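I met Maysoun Nimri at the Atville robotics club, where she was hunched over a laptop and half a cold bagel. Her team's project, Skekia, is learning to put away dishes — well, cups, mostly.

"We thought we'd be done by June," she told me, laughing. "Then we met the dish rack!"

So far they've logged 206 practice runs, and she wants 200 more before the showcase. I asked what makes a rack so hard. "All those prongs," she said. "You come in a tiny bit crooked and you're fighting the plastic. And the cups are upside down, so you're grabbing at a smooth round bottom."

She pulled up the wrist view for me, pink and light blue nearly touching, cream across a gap.
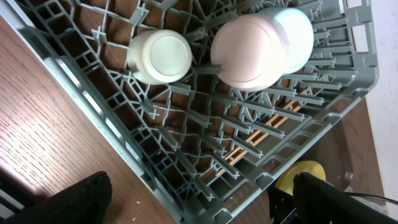

## What's next for the team

"Bowls," Maysoun said, and groaned. "Ask me again in 5 weeks."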